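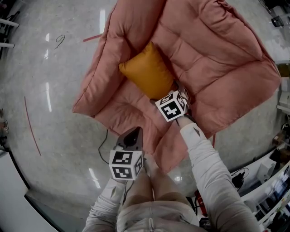
I've been having a quiet argument with the throw pillow for a good ten years now, and I think I've finally picked a side. It started with my aunt's couch, which had so many pillows on it that guests perched on the front edge like budgies, and it carried on through every furniture shop I've ever wandered into on a wet weekend. My position, for ages, was that throw pillows were a racket. Then I met the dusty pink lounger with one small mustard-yellow pillow tucked into the inner corner of the seat, right up against the armrest, and I had to go home and rethink the lot. One pillow! Just the one, in the spot where your elbow or the small of your back would want it.

So my argument is for one pillow per seat, in a colour the seat doesn't already have, and small enough that you can still sit down without shifting it first.

## The matching set is a trap

You know the kind. You buy the armchair and it comes with two cushions in exactly the same fabric, and for the rest of their lives those cushions just look like bits of the armchair that have fallen off. My friend Léonie Roussel bought a Boyer two-seater with four of them (four, on a two-seater) and they've lived behind the couch since the first night. She paid $469 for that couch and I reckon a fair slice of it went on stuffing she's never leaned on.

Pink and mustard, though, do something for each other. I wouldn't have said so before I saw them together. I grew up in a house where pink was for bedrooms and mustard was for the bathroom tiles we were all ashamed of. But a muted pink, the dusty kind, goes a bit flat if you leave it alone, and a fuzzy yellow thing in the middle of it wakes the whole seat up. The yellow goes nearly ochre where the light drops off, and suddenly the pink looks like somebody chose it on purpose. 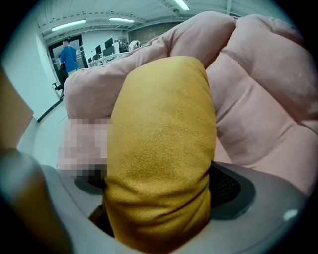
## Texture does half the work

I think people fuss about colour and forget their hands. A puffy quilted seat already has plenty going on, all those ridges and creases, so the last thing you want on it is another puffy quilted thing. You want a plain shape. No tassels, no buttons, and please, no embroidered word telling me to relax.

I tried it at home with what I had, which was a Lutason reading chair with a channelled back (second-hand, a bit saggy on the left) and a basket of five pillows from various bad decisions. The knitted one got lost in the channels. The velvet one slid off every time I reached for my tea. The one that worked was a plump little nothing in a slightly nubbly wool that I'd been using to stop the laundry door banging. It grips, it squashes when you lean on it, and it's been on the chair ever since. The laundry door now bangs and I've made my peace with that.

## Where it sits

Corners, always corners. Plonk a pillow dead centre against the backrest and you've made a display, and people are polite about displays, they'll go and find a kitchen stool. Shove it into the corner, or let it slump over on a bit of an angle, and the seat looks like it's been used and could be used again. I do this in other people's houses when they've gone to put the kettle on. I'm not sorry.
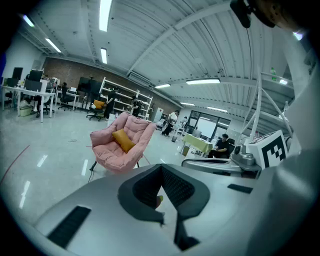
The same goes for that karate chop thing in the top of the pillow, which I've seen done in the Primthorpe showroom by a grown man with a lanyard. Leave the poor thing alone! A pillow that's been leaned on all week has a better shape than anything you can give it with the side of your hand.

Now, the case against me. My sister says one pillow looks mean, like you ran out of money, and in a big deep sofa she may have a point. If you've got a Trondix corner unit that seats the whole netball team, fine, have one at each end, and I'll even allow a third if somebody in the house has a crook back. But on a single chair I won't budge. A second pillow has nowhere to go except the floor or your lap, and if it's in your lap you can't reach the biscuits.

I've given away the other pillows from the basket, apart from the velvet one, which the dog has claimed.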